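[Tabletop] Re: Mostyn cheese boards, chipped handles

From: Lowri Price
To: the list
Date: Friday, September 4, 2020

Hi all, quick one between deliveries.

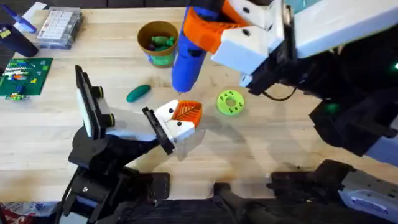 Got the answer from Prodora on the Mostyn boards. They'll replace the knives but not the board itself, unless the crack runs through to the edge. Mine doesn't, so I'm keeping it and marking it down. Gaurav, yours sounds worse, send them the batch number (it's on the sticker under the felt, not the box. took me ages).

On Wed, Gaurav Tomar wrote:
> Has anyone else had trouble with the Mostyn cheese set, the one with
> the four knives in the drawer? I took 35 in February for the wedding
> lists and I've had 4 back. Handles chipped near the collar, and one
> board with a split by the drawer. Customers swear they never went in
> the dishwasher. Prodora hasn't answered my emails. Also is the Avavley
> butter dish still being made? I have a lady who wants the lid only.
> Gaurav

Don't email them, phone. Ask for Darren Whiteley, he does returns now. Emails go into the general box and sit there. He wants a picture of the chip and the invoice, thats all. Mine came through the week after.

Dishwasher: I'd half believe them. The collar on the soft cheese knife is loose on two I have here brand new, so any knock in a drawer would do it. The spreader seems fine. I've started wiping the boards with oil before they go on the shelf, looks nicer anyway.

Butter dish, yes still made, but Avavley won't split the lid. Emrys Morris had some odd lids from a shop that closed, try him. He's on here but doesn't read it much. Better to ring. The old shape is a bit narrower so get her to measure first!!

Other thing. Fominik salad bowls, the large ones. Minimum order has gone up to 600 dollars and I can't get there on my own before the holidays. Anyone want to go in with me? I'd take the olive and the white, not bothered about the gray. Need to know by Tuesday, they close the book after that and its a long wait for the next lot.

Will look at the catalog question tonight, haven't forgotten Esmaeil.

Lowri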